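December, notebook, sim bench. Neltine kitchen task, pan from sink to counter

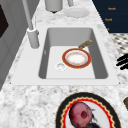
Gripper fault again, same one as last week, and this time I got the log before it rolled over. Arm goes down, closes, reports grasp OK, lifts, and the force reading goes through the ceiling. Safety stop at 255 N, limit is way lower than that so the stop was LATE. Start state is the usual one: pan on the floor of the basin, handle pointing up toward the back right corner. Handle tip ends up very near the back wall and I think that's the whole problem. The planner picks a grasp near the tip, the outer finger has no room, and it goes into the wall.

What I checked:

- collision mesh on the basin. Loaded, but it's the convex hull version!! So the sink is basically a solid block to the checker, and somebody (me, in the spring) whitelisted it so the pan could be reached at all. So no wall as far as the planner cares.
- force filter. Window is 700 ms. Way too long, explains the late stop.
- pan mass, friction: fine, left alone

Ran 3 seeds with the real concave mesh, whitelist off. Two OK, grasp moved down the handle toward the pan. Third one the planner timed out at 700 iterations and then the arm went to the LAST GOOD pose, without asking, straight across the faucet. That is worse than the first bug. A timeout has to mean stop and hold. Fadwa says the fallback is in the Tosivport wrapper, not ours, it's on by default and teh flag is not in their readme. Turned it off locally, not commited yet.

Salma wants to know if the same wrapper is on the real arm at Fosomar. It is. Same version. Told her no runs over there with the fallback on, she's calling them now.

To do
- [ ] filter window down, try a few values, log raw force next to filtered
- [ ] concave meshes for every sink, grep for the whitelist in the other kitchens
- [ ] fallback flag off in the shared config, Fadwa to review
- [ ] rerun the bad seed w/ video
- [ ] ask Salma what Fosomar said

Left the bad seed's log on the bench machine, pls don't clear it.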